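招人啦:Eseck 二手书换书社找一位兼职的选书搭档

先说我是谁。我在 Eseck 老街上开了一间换书社,名字叫 Clusum,开到现在第三个年头。店不大,靠墙全是书架,中间一张长桌,谁来了都可以坐下翻。平时就我一个人看店、收书、写推荐卡片,顺便给大家泡茶。今年开春以后来换书的人一下子多了,我实在有点忙不过来,所以想找个伴儿!

要做的事情其实挺杂的。最主要的是选书:别人寄来或者拎来的书,你得翻一翻,看看缺不缺页、有没有发霉,再决定上哪个架子。然后是写卡片,每本推荐书我都会夹一张手写的小卡,三五句话就行,别抄封底的简介(我自己偷懒抄过,被老顾客当场认出来,脸红了一下午)。还有就是给外地的书友寄包裹,Gaillard 和 Gratesville 那边订我们“盲选书包”的人最多,每个月初要集中寄一批。
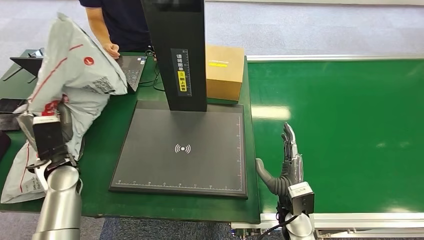

没在书店干过,可以报名吗?

可以的,我开店之前也没卖过一本书。只要你平时真的在看书,愿意跟陌生人聊书,剩下的我慢慢教你。

时间上我比较随意。每周来 10 个小时就够,上午下午你自己挑,晚上七点以后店里有读书会,想留下来听也欢迎,不想听就早点回家。时薪 79 块,月底结。店里的书随便借,买的话给你打对折,茶和饼干管够,不过饼干基本都是我烤的,水平不太稳定。

我希望你是这样的人:字写得让人看得懂,搬得动一箱书,对小朋友有耐心(放学那会儿店里挺吵的)。读什么类型都行,要是你懂一点科幻或者园艺就更好了,这两个架子我一直整理得乱七八糟,推理小说倒是不缺人,我自己能讲一晚上。

眼下库存有 3,000 本,目录还是我用表格手打的,错别字不少。六月店里要重新排一遍架子,最好你能在那之前过来,咱们一起商量怎么分类。我一直想弄一个“下雨天看的书”专架,还没想好放什么。

报名不用准备正式简历,给我写封信就好,讲讲你最近看完的一本书,喜欢不喜欢都照实写,再附上你每周哪几个时段有空。信可以直接塞进店门口的绿色信箱,也可以来店里当面给我。合适的话我会约你来坐 30 分钟,喝杯茶,顺手帮我给几本书挑挑位置,就当是面试了。招到人我就把门上的告示撕下来,告示还在,就说明还可以报名。

Clusum 换书社店主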